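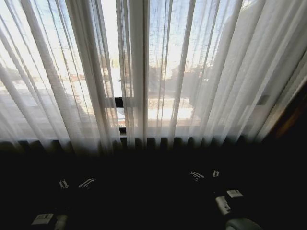 Pemwood Apartments – Annual Unit Safety Check, Unit 522
Inspector's copy with comments. Marks used: OK, FIX, WATCH, N/A.
Month: November. Heating on. Elevator off, so the inspection began with a fitness test.

Entry and hallway

1. Front door closes and latches by itself. FIX
Closes, yes. Latches if you lean on it like you mean it. The closer arm needs adjusting. Same comment as last year, in the same handwriting.

2. Deadbolt opens from inside without a key. OK

3. Door viewer clear. WATCH
Painted over on the hall side at some point. A thin coat, so you can tell whether it's day.

4. Hallway free of things to trip on. FIX
One umbrella stand, one box of floor tile left over from a previous floor. Tenant says the tile came with the unit. Borkdale Property Services says it didn't. Please will one of you take the tile.

Smoke, gas and fire

5. Smoke alarm, hallway. OK
Loud. Test button works. Dog next door also works.

6. Smoke alarm, bedroom. FIX
Skumard unit, well past the replace-by date printed on its side. It still beeps, but so does my truck. Swap the whole thing, not the battery.

7. Carbon monoxide alarm present. OK
On the shelf at the right height, behind a cookbook at the wrong one. Cookbook moved.

8. Fire extinguisher charged and reachable. WATCH
Needle in the green. Reachable if you first empty the cabinet under the sink. Hang it on the bracket, which is already on the wall and has been waiting patiently.

9. Evacuation plan posted. FIX
The one on the back of the door is for Unit 105. It's a good plan and will get you out of Unit 105 very quickly.

Kitchen

10. Range anti-tip bracket installed. FIX
Found in the drawer under the range, in its bag, with both screws.

11. GFCI outlets trip and reset. OK
Left of the sink is stiff but does it.

12. Hot water at kitchen tap no higher than the posted limit. OK

13. Range hood filter clean. FIX
I've seen cleaner filters pulled out of cars. Hot water and dish soap, then let it dry fully before it goes back in.

Windows and curtains

14. Window locks hold. OK

15. Window opening limiters fitted, living room. WATCH
Both fitted. One screw on the second limiter turns without getting any tighter, a bad habit in a screw. Go up a size.

16. No loose cords within a child's reach. OK
No blind cords anywhere in the unit. First time I've written that at Pemwood.

17. Curtains clear of heaters. WATCH
Fine today. They were sent out to Saithong Laundry last spring and came back a little shorter, according to the tenant, who was upset. I'm delighted. Keep furniture from pushing the fabric back toward the baseboard heater.

18. Curtain rod brackets secure. FIX
Left bracket has 2 anchors and relies on one of them. Don't tug. If the curtain sticks, walk over and slide it by the rings.
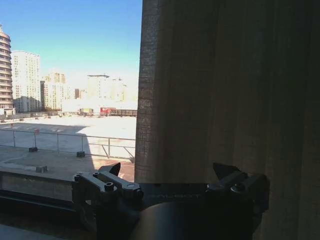
19. Glass free of cracks, living room and bedroom. OK

20. Sills and frames free of mold. WATCH
A bit of black speckling in the bedroom corner. Wipe it, run the bathroom fan longer, and see if it comes back by January.

Bathroom

21. Fan pulls a sheet of toilet paper. OK
Held one square. Two squares was asking too much.

22. Grab bar takes weight. FIX
That's a towel bar. It's been listed as a grab bar on this form for years and I'd like it to stop. Either install a real one or change the form.

23. Floor not slippery at the tub edge. OK

Electrical panel

24. Breakers labeled. FIX
Labeled "kitchen," "kitchen," "other kitchen" and "Steve?" The last one runs the bedroom.

25. Clear space in front of panel. FIX
Ironing board.

Follow-up

Items 6, 9, 10 and 18 within the week, please. The rest by the next filter change. Borkdale's repair form still has 37 boxes and no box for curtain brackets; last time I put one under "Plumbing, misc." and it got done, so do that again.

Keys returned to the lockbox. The lockbox sticks. Separate form.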